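I asked the woman who runs the test bench at Lambrakis the thing everybody asks her at parties - when does a machine do my dishes? She laughed for a good while.

"Ask me about picking stuff out of a bin first," she said. Her group has been at bin picking for 20 months, mostly on contract for Oller, a parts warehouse that would love to hand off its dullest job. I figured that was the easy one. Parts in a box, grab one, repeat!

"A kid does it without looking," she told me. "The arm has to find the part, pick an angle and stay off the walls. Corners are awful." Her last long run logged 2454 tries, and 665 of them needed a person to step in.

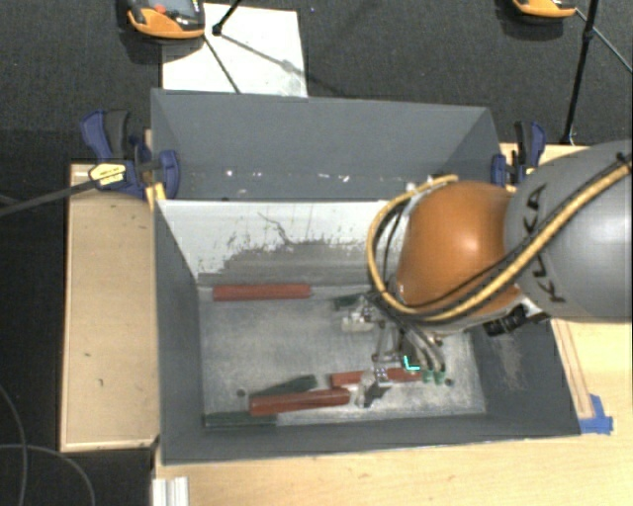

So I pushed her on the house stuff. Laundry? "Not this year." Emptying a dishwasher? Maybe, she said, if you own 48 identical plates and never buy a weird mug. I own mostly weird mugs.

She does think the shop floor gets there first, and pretty soon for the boring jobs. Then she asked whether I fold my own towels. I do, badly.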